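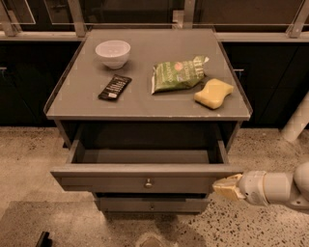 Do-yoon Koo has taught the same drawer to the same robot for 13 days, and he would like it known that the drawer is winning. He works at Tondodlow, a small outfit in Cekthorpe that trains robot arms by having a person steer them through a job until the software gets the idea. The job this month is tidying. A bowl, a green snack bag, a small black packet and a yellow sponge sit on top of a gray cabinet, the upper drawer hangs open, and Koo drives the gripper in from the right, with its fingers empty and his jaw set. "My mother asked what I do," he says. "I told her I put away chips by remote control. She said I never did it at home."

He has recorded 1347 runs so far. Of those, 900 were good enough to keep. The rest went into a folder called Hwang, after the street where he once failed a driving test.

What goes wrong? "Me, mostly. The robot copies everything. If I stop to scratch my nose, it learns that you pause before the drawer. We had a week where it paused every time, very thoughtful, like a butler."

Before the remote setup he tried teaching by hand, holding the arm by the wrist and walking it through each move. He liked that better. "You can feel when it's about to bump something. With the controls you get a picture and a small delay and your own bad judgment." The trouble was that his elbow kept getting in the camera's view, and the first model he trained that way, Farnar, seemed to be waiting for an elbow to show up.

I asked which object he dreads. He didn't stop to think. "The bag. A sponge forgives you. A bag changes shape as soon as you touch it, so whatever you learned last time is now about a different bag."

He let me try. The controls are lighter than they look, and I spent most of my turn closing the fingers on air a little to the left of the sponge. Koo watched politely, saved the run, and typed a name for it. I could read it from where I sat. It was going in Hwang, number 29 for the day.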